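The Cord Drawer, Emptied: A Small Gallery

Posted Jan 14, 2023

Every household and every workshop has one drawer where the cords go to live, and ours had gotten to the point where it would only open if you slid a ruler in first and pushed something down. I'd been promising to deal with it since last March. So I finally pulled the whole thing out, carried it over to the big gray marble-patterned top with the lavender walls around it (my favorite surface in the building, and so much kinder to the knees than the floor!) and spread it all out where I could get a proper look.

I've put some pictures up with a line or two each. Please forgive the mess, and forgive me if I go on a bit about power strips. I do get fond of them.

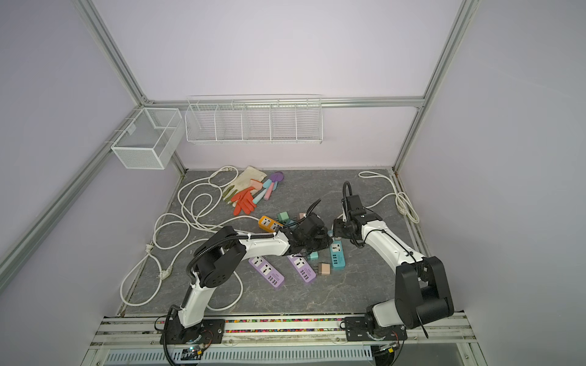 Long white cord, gloves, toy utensils and adapters, with the wire baskets up on the walls.

The long white cord was the one I dreaded most. I have a rule, learned from an old Edell handbook I picked up at a yard sale for 2 dollars, that you never start with the longest cord, however much it is in your way. You start with whatever is small and finished. Adapters first, then strips, then the cords, when you've got the elbow room to walk them out and coil them again without catching everything else on the way past. I've broken that rule plenty of times and always ended up sitting down with a cup of tea and a knot.

The pastel colors please me more than they should, by the way. When I was younger a power strip came in beige, or in a beige that used to be white, and you took what you were given. Now there's orange and lavender and teal, and I find I can say "bring me the orange one" and the right thing arrives, and that has saved us no end of shouting from one room to the next. 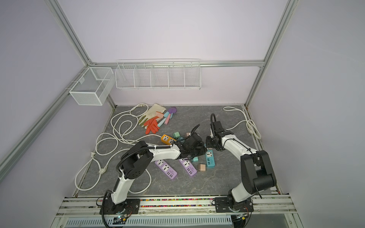
I like to get the strips out together before deciding on any of them, because a strip looked at by itself always seems worth keeping. Put it next to its neighbors and you start to notice which one has the USB ports you want by the bed, and which one you only ever reach for at the holidays. The lavender ones are my pick for a desk. Orange goes wherever people walk, so they'll see it before their toes do.

Before anything goes back, I look it over from plug to socket and set aside whatever has a nick in the cord or a scorch near the prongs. Please don't tape those up and carry on! Our county drop-off takes them for 40 cents a pound, and I'd gladly pay double. I also pop a paper tag on each cord with its length and where it belongs. The tags came in a roll from Nosus, 879 to the roll, so my grandchildren will be labeling things with them too.
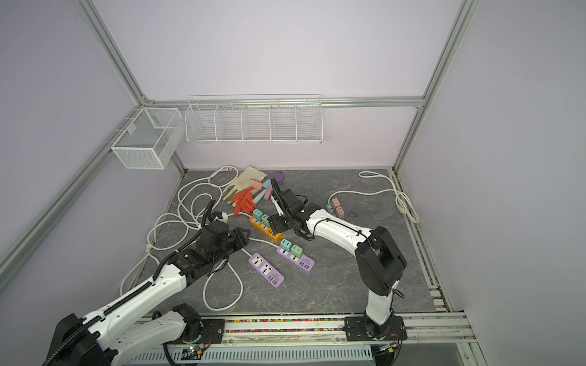 Mint-green adapters plugged in on the orange strip and on one of the lavender ones.

Parking the little adapters in a strip is a trick I'm very happy to pass along. Loose in a drawer they slide to the back and hide under the instruction booklets, and then you buy another one, and then you have the problem I had. Plugged into a strip that isn't connected to anything, they stay put, and you can see the color and the shape without digging.

As for the gloves, the cloth work glove and the orange rubber one don't belong with the cords at all, and neither do the play utensils. Things drift. I've stopped being cross about it. Odds and ends get a pile of their own, and when the cords are done the pile gets walked around the house until everything in it has gone home. The cloth glove could do with a wash on the way.
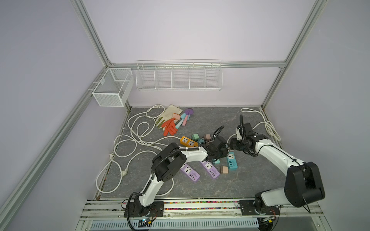 Where It's All Going

The strips will stand on end in the deep Ghoneim crate under the bench, tags facing up. Adapters get the long wire basket with the five compartments, sorted by color, and I'm leaving the boxy mesh one for chargers. Cords over 11 feet are to be coiled big and loose and hung on a peg, never wound around the elbow, and the shorter ones can go back in the drawer, provided it opens without the ruler.

If you have a good way of keeping long cords from tangling, do write in through the Nodo page. I read every note, and I'll put up the ones I try.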